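Ferport Harbor Talk > Local Issues > Dinghy dock fees, again

tawfik_slip6
So the city wants 3000 a year from the rowing club to keep using the public dinghy dock, and the hearing is in June. I've tied up there since I moved to Ferport and the thing has had 2 new cleats in all that time. What exactly are we paying for??

brando
Somebody has to pay for the dock. I live up the hill, I don't own a boat, and my taxes have covered it for years. Sorry but I'm fine with the fee.

tawfik_slip6
Your taxes also cover the tennis courts and I don't play tennis. And the dock brings people downtown! I had lunch on Main twice this week only because I rowed in.

gumaro_c
Gumaro Camacho here, I keep the club's books. The number in the packet is for the whole club, split however we like, so please don't go telling everyone it's per boat (saw that on the other board). My beef is that Movby gets its water taxi stop on the same dock and its lease hasn't gone up at all. Their piece ran in the spring Harbor Newsletter if you want their side.
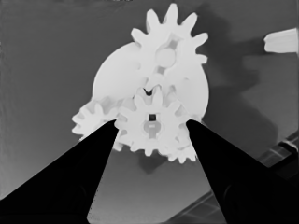
brando
Read it. They say they paid for the ramp repair up front, so the lease stays flat until that's made up. Seems fair to me?

gumaro_c
They paid for half the ramp. The club did the other half, with a pancake breakfast and a whole lot of begging, and I don't see us getting a flat lease.

MebratG
Mebrat Gebru, I take the water taxi to work most mornings. Can we please not turn this into rowers against riders? When the dock is full at 6 in the evening we can't get off the boat, because dinghies are tied up two deep right where the taxi comes in. A few painted lines would fix that and cost next to nothing.

tawfik_slip6
OK the two deep thing is fair, I've done it myself. Lines would be great. Still not paying for them though lol

brando
There it is.

gumaro_c
Written comments go to the clerk before the hearing. I'm putting the painted lines in mine, Mebrat, if that's all right with you.

MebratG
Please do! Ask about a light by the ladder too, it's pitch black down there in winter.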